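工单 #1688:筷子类细长目标抓取点偏移,夹爪闭合指令提前下发
提交人:Concetta Valentini 模块:Clustico 感知节点 / Morelli 抓取规划 优先级:中

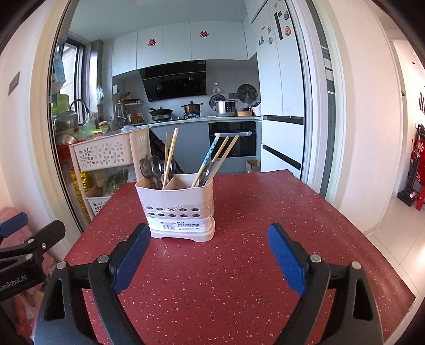 现象
目标为双格餐具筒内的筷子。规划器输出的抓取点落在两根相邻筷子之间,夹爪宽度指令偏大,闭合指令早于到位信号。勺子类目标在同一配置下未复现。日志编号 651 与 818 两段回放均可稳定触发。

环境
Clustico 感知节点为 Zedent 分支,规划端为 Morelli 主线,推理主机为 Clondness 工控机。手眼标定文件 2026年2月3日更新,更新后重投影误差在阈值内。

排查记录
1. 检查时间戳。图像话题与夹爪开度话题对齐正常,无丢帧。排除同步问题。
2. 检查实例分割。右格内白底蓝点筷子向左倾,与两根向右倾的素色木筷交叉,分割结果合并为一个实例,主轴方向取了平均值,抓取点因此落空。左格内的长短两根筷子同样被合并。
3. 检查深度。半透明灰色勺子处有空洞,补全后的深度被拉到筒后背景。筒身下部一圈排水孔,部分被透明薄膜覆盖,膜面区域噪声偏高。台面为深红底带细碎斑点,平面拟合不受影响。
4. 检查夹爪掩码。掩码只覆盖黑色指体,未覆盖内侧蓝色指垫。指垫像素进入点云,规划器将其判为近处障碍,到位判定随之提前。
5. 将掩码扩到指垫后回放 651,闭合时序恢复正常,抓取点偏移仍在。确认是两个独立问题。

处理
a. 夹爪掩码改为按开度查表生成,指垫计入自身。已提交,变更号 744。
b. 细长目标后处理增加骨架分叉检测,检测到交叉时拆分实例,各自计算主轴。回放 651、818 抓取点均落在单根筷子上。
c. 深度补全对半透明类别关闭,改用筒口边缘高度作上界。参数项 depth_fill_transparent,默认 false。

遗留
拆分逻辑对近乎平行且贴紧的筷子无效,仍输出单一实例,规划端按宽度上限拒绝执行,不会误夹。后续另开工单跟踪。筒身标签区域偶发文字纹理误检,置信度低于阈值,暂不处理。

回复(Concetta Valentini)
已拉取 744 复测,闭合时序无异常。b 项请补单元测试,输入用 818 的分割掩码即可,测试合入前工单保持打开。

状态:待测试合入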